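Gorkness Skadeo – Aufnahmeplatz für Demonstrationsdaten

Produktseite, Stand 2025-08-16

Der Skadeo ist ein kompletter Aufnahmeplatz für das Sammeln von Demonstrationen mit zweiarmigen Robotern. Er umfasst die Teleoperation, die Kopfkamera, die Aufnahmesoftware Datisix und das Material zum Einrichten eines Stellplatzes. Der Roboter selbst gehört nicht zum Lieferumfang.

Für welche Aufgaben

Der Skadeo wird überwiegend für Aufräum- und Ordnungsaufgaben in Wohn- und Büroumgebungen eingesetzt: Schuhe in ein Regal stellen, Decken ablegen, Kissen ausrichten, kleine Gegenstände in einen Papierkorb geben. Eine Person steuert beide Arme, das System zeichnet Kamerabild, Gelenkstellungen und Greiferöffnung gemeinsam auf. Jede Ausführung wird als eigene Episode gespeichert und kann direkt danach angenommen oder verworfen werden.

Stellplatz einrichten

Der Roboter startet jede Episode aus derselben Fläche. Diese wird mit dem beiliegenden reflektierenden Klebeband auf dem Boden markiert. Auf Teppich bitte das Band fest andrücken und die Ecken nach einigen Tagen kontrollieren. Die Möbel dürfen zwischen den Serien verschoben werden, die Markierung bleibt liegen.
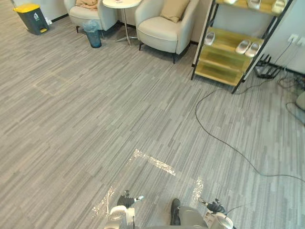
Olaniyan

Die Pantoffeln stehen bei dieser Aufgabe auf dem oberen und dem mittleren Regalboden, der untere ist frei. Sessel, Beistelltisch, Papierkorb und Tretmülleimer gehören zur Umgebung und werden mit aufgezeichnet. Wir empfehlen, solche Gegenstände nicht wegzuräumen. Ein Modell, das nur vor leeren Wänden gelernt hat, findet sich in einem möblierten Raum schlecht zurecht.

Die Kopfkamera blickt steil nach unten, damit beide Greifer am unteren Bildrand sichtbar bleiben. Hohe Möbel wirken dadurch leicht geneigt. Für das Training spielt das keine Rolle, solange der Neigungswinkel innerhalb eines Datensatzes gleich bleibt. Datisix speichert den Winkel zu jeder Episode und meldet Abweichungen vor dem Start.

Kabel auf dem Boden sind erlaubt, sollten aber nicht im Fahrweg der Basis liegen. Bei stationärem Betrieb genügt es, den Bereich innerhalb der Markierung frei zu halten.

Ablauf einer Serie

Eine Serie besteht in der Voreinstellung aus 30 Episoden. Vor jeder Episode zeigt Datisix die gewünschte Anfangsanordnung als Text an, zum Beispiel »ein Schuh links, ein Paar rechts, mittlerer Boden«. Es gibt neun vorbereitete Anordnungen für Regalaufgaben, eigene lassen sich ergänzen. Für eine neue Aufgabe raten wir zu mindestens 200 angenommenen Episoden, verteilt auf mehrere Bedienpersonen.

Lieferumfang

Zwei Führungsarme mit Tischhalterung
Kopfkamera mit verstellbarer Halterung
Aufnahmerechner mit vorinstalliertem Datisix
Fußschalter für Start, Stopp und Verwerfen
Reflektierendes Klebeband, silber, zwei Rollen
Netzwerkkabel und Kabelbinder

Der Fußschalter kann bis zu drei Funktionen belegen. Die Belegung wird im Profil der Bedienperson gespeichert.

Kompatibilität

Unterstützt werden zweiarmige Systeme mit Parallelgreifern. Für andere Greifertypen ist ein Anpassungsmodul erhältlich, Artikelnummer 86. Kunden mit älteren Datisix-Installationen benötigen das Update vom Juni, sonst werden die Greiferöffnungen nicht mitgeschrieben.

Lieferung und Einweisung

Die Einweisung findet am Aufstellort statt und dauert einen Arbeitstag. Bitte halten Sie den Roboter betriebsbereit und den vorgesehenen Raum möbliert. Angebote erstellen wir nach Angabe von Robotertyp und Greifermodell über das Kontaktformular.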